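Looking After a Pale Wood Table

Posted 21 May 2021

I have wanted a light wood table since I was old enough to be told off for putting a glass down on my grandmother's dark one. Hers was nearly black and showed every speck of dust by ten in the morning. So when we moved into the house on Urnard Lane and finally had a kitchen big enough to sit down in, I went straight for the palest table I could find. It cost me $115 secondhand, plus a very long drive with the back seats down and one leg poking between the headrests.

A pale table is wonderful about dust. It is terrible about tea, tomato sauce, turmeric, cheap pens, the dye out of new jeans and the ink off supermarket receipts (yes, really, leave one under a damp cup and you can read the price of your butter backward). I've had mine for 5 years now and I've tried most things on it, so here is what I do.

The everyday wipe

Warm water, one small squirt of dish soap in the bowl, and a cloth wrung out until it has nothing left to give. Wipe along the grain. If you go around in circles you leave little arcs that catch the light at breakfast, and then you sit there looking at them instead of eating your toast. Then go over it again with a dry cloth straight away, even if you're in a hurry.

I used to use the spray that came in the big bottle, and the table got that draggy feeling where your sleeve sticks a bit. It took three goes with plain soapy water to get that off, and I haven't bought spray again.

Cloths matter more than you'd think! Old T-shirts are lovely. Old towels are not, they shed. Anything with a frayed edge will leave threads behind, and on blond wood a dark thread looks like a crack until you pick it up. I cut the hems off mine and throw the cloth away as soon as it starts going hairy at the sides.

Checking it in the right light

My best trick is to look at the table from low down with the window on the other side. Crouch, get your eye near the level of the top, and see where the shine goes. A nice even sheen means the finish is fine. A dull patch is either something sticky or a place where the finish has worn, and you find out which by wiping it with warm water. If the patch stays dull once it's properly dry, that's wear.
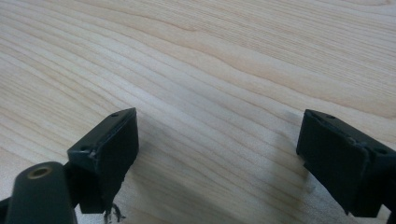
I do this at the start of every month, or I say I do. Mostly I do it when people are coming over. The grain helps you too, once you know your own table. Mine has stripes that wander a bit at one end and I know them the way you know the ceiling over your bed, so anything new jumps out at me.

Rings and marks

White rings are heat or damp sitting in the finish and they're usually fixable. Lay a dry cotton cloth over the ring and put a barely warm iron on it, no steam, for a few seconds. Lift, look, do it again. Be patient and keep the iron moving. I've brought up maybe a dozen rings this way and lost one, which I made worse by turning the iron up, so don't do that.

Dark rings are another matter. Those have gone through into the wood and you're looking at sanding. I have one, near where the fruit bowl lives. The fruit bowl lives there for a reason.

For pen, try a damp cloth with a dab of plain white toothpaste, very lightly, with the grain. Test it underneath first! Gel toothpaste does nothing except make the kitchen smell of mint.

For turmeric, wipe up what you can and then let the sun at it. I drag the table over to the back door and leave it there for an afternoon. The yellow fades on its own, especially in August. Only leave it the one afternoon though, or the sunny half will end up a different color from the other half.

Things with feet

Almost every scratch I have came from something being slid. Lamps, the fruit bowl, the pencil sharpener that clamps on, a sewing machine (that was a bad day). Hard plastic and rubber are both trouble. Plastic scratches, and dark rubber can leave a smudge if it sits in one place for weeks, which I found out from a radio.

Stick felt on the bottom of anything that lives on the table. I bought a bag of 200 little felt dots and thought it would last me forever, and then I did the chairs too. Wipe the bottom of the thing first or the dots fall off by the weekend. And flip everything over now and then to see what the felt has picked up, because grit stuck in felt is just sandpaper.

If you have to move something heavy, lift it. If you can't lift it, slide a folded dish towel under it and pull the towel.

Waxing, or not

If your table is oiled or waxed, give it a thin coat a couple of times a year. Thin! Put it on, go make a sandwich, come back and rub it all off. If your table is varnished, wax mostly sits on top and goes cloudy, so leave it alone. To find out which you have, put one drop of water on the underside and wait ten minutes. If it soaks in and goes dark, the wood wants oil. If it sits up like a bead, you've got varnish or a very good coat of something.

One warning about oil: some of them turn pale wood orange. Mine has stayed blond with a clear one, and I'd try anything new on the inside of a leg and give it a week before letting it near the top.

Next time I'm doing the chair seats, which are woven and full of crumbs.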